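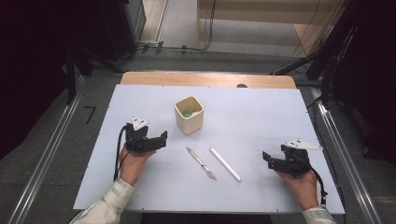 Square cup on the white board, pen and stylus in front.

From: Nataša Halilović
To: Altau Home & Table list
Subject: Re: Cloths for the harvest supper

Hello Thilini and all,

Replies below each part of your message. I've left out the bit on chairs as Iresha has dealt with that.

> We have the hall from four o'clock and the tables are the long ones from
> the back store. I measured one at 273 cm. Shop cloths all seem to stop at
> 250 or jump to 300-odd, and the big ones cost a fortune. Has anyone made
> their own? Would old sheets do?

Old sheets do very well. I made cloths for my sister's wedding tea out of them and still use two. A flat double is normally too short on its own for a table that long, so you need to join. Don't put the seam in the middle of the table where it will show between the dishes. Use one full sheet as the centre and add a strip at each end, so that the joins fall near the ends and can have a plate or a jug on top of them.

For 273 cm with a drop of 20 cm at both ends you want a finished length of 313 cm, plus hems. I allow 3 cm a hem and press it twice before sewing. Wash everything first, even sheets you think have done all their shrinking. Cotton and polycotton hang differently, so keep each cloth to one kind.

If the whites don't match, sort them in daylight before you cut. Creamy ones together on one table look fine. It is one yellowish strip on a bright white cloth that looks like a mistake.

> I was thinking of dyeing them a rust colour for the season, but Manee says
> it will be patchy. Is machine dye any good on that much fabric?

Manee is right if you overload the drum. Weigh the cloth dry and go by what the packet says for that weight, and then do one cloth at a time. Polycotton comes out much paler than the packet shows because only the cotton part takes the colour, and the thread in the seams often stays white if it is polyester. I would leave the cloths plain and put the rust colour into runners. A runner is 35 cm wide and you can get two out of a single sheet with some left for napkins.

Manee also asked me off-list whether tea would work. It gives a nice soft beige on pure cotton but it isn't very fast and I wouldn't bother for something that will have gravy on it.

> Also napkins. Paper or cloth? There could be a lot of us.

Cloth if you have people willing to hem. I cut mine at 43 cm square, which gives a bit under 40 finished. Iresha fringes hers instead of hemming: one line of zigzag all the way round, 2 cm in from the edge, then pull the threads out up to the stitching. It is quicker, and on linen it looks better than my hems do. On sheeting it goes stringy after the second wash.

> Last thing, candles. Nilmini has boxes of tealights from the Ulitz sale
> and wants to use them all. I am not sure about naked flames near the dried
> stuff.

I agree with you and I'd say so to her. Dried hops and wheat go up very fast. Either have the candles in deep glass jars with bare cloth round them, or have the dried arrangements and no candles on that table. We have 4 tables, so it could be two of each. Jam jars want a spoonful of sand in the bottom to keep the tealight level.

For the arrangements themselves I would go low. People want to see who is opposite. Last year's tall ones all ended up on the floor by the time the pudding came out. Small squashes, a few apples, some ivy laid straight on the runner. Ivy lasts the evening without water if you cut it the same day and stand it in a bucket until you set up. Put a strip of greaseproof underneath because it can mark the cloth.

Place names: brown luggage labels tied to a sprig of rosemary. The Dissanayake shop by the bridge sells the labels loose. I have a roll of jute string left over - 3,000 metres when it was new, so I doubt we will run out.

What I can bring:

- the two long cloths, both cream
- my iron and a folding board (there is a socket by the hatch)
- jam jars, washed, lids off
- string and the good scissors

What I can't do is any sewing after the end of September, as the machine is going in for repair. If anyone has sheets to hand over, please drop them at mine before then, washed and with the elastic cut off if they are fitted ones. The porch is open in the mornings.

Nilmini, do you still have the Arura pattern sheet with the mitred corners? I lent mine out and can't remember who to.

Nataša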